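Ketora en septembre : circuit organisé ou débrouille ?
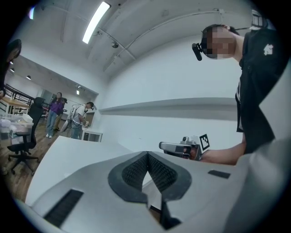

La question

Bonjour à tous ! On part à deux en septembre et j'hésite depuis des semaines. J'ai repéré un circuit de 8 jours qui part de Neronden, longe la côte jusqu'à Mota et revient par l'intérieur avec deux nuits à Skendthorpe. C'est tentant, tout est compris (sauf les repas de midi, j'ai vu ça en petit dans les conditions), mais j'ai peur de passer ma vie dans le car. De l'autre côté, je pourrais tout réserver moi-même, sauf que je conduis mal à gauche et que mon mari ne conduit pas du tout. Est-ce que les bus locaux suffisent ? Et Skendthorpe, ça vaut deux nuits ou une seule ? Merci d'avance !

Réponses

1. J'ai fait presque le même trajet en mars, sans agence et sans voiture, et franchement ça se fait très bien. Entre Neronden et Mota il y a un bus le matin et un autre en milieu d'après-midi, le billet s'achète à bord (prenez de la monnaie, le chauffeur m'a fait les gros yeux avec mon gros billet !). Pour Skendthorpe c'est plus pénible : il faut changer au carrefour de la route 773 et attendre dehors, moi j'y ai poireauté un bon moment sous la pluie. Mais deux nuits là-bas, oui, oui et oui. La vieille ville se visite en une matinée, seulement il y a le sentier des falaises à faire derrière, et le soir, une fois les cars repartis, c'est un autre endroit. J'ai dormi chez l'habitant, petit déjeuner énorme, salle de bains sur le palier. Par contre réservez Mota à l'avance, j'ai failli me retrouver dehors.

2. le circuit sans hésiter, vous êtes en vacances oui ou non

3. Je nuance un peu. Le circuit, je l'ai pris avec ma sœur et on était contentes, mais le jour du col (on monte à 2000 mètres) c'est quasiment que du car, avec deux arrêts photo et une boutique de miel. Si vous êtes malade en voiture, mettez-vous devant. Ce que je ferais à votre place : les bus sur la côte, puis une excursion à la journée pour l'intérieur, achetée sur place à Neronden. Prévoyez 100 euros de côté pour les extras, les musées ne sont jamais dans le prix. Et emportez une petite laine, même en septembre !

Ce site utilise des cookies pour mesurer son audience et mémoriser vos préférences. En poursuivant votre navigation, vous acceptez leur utilisation.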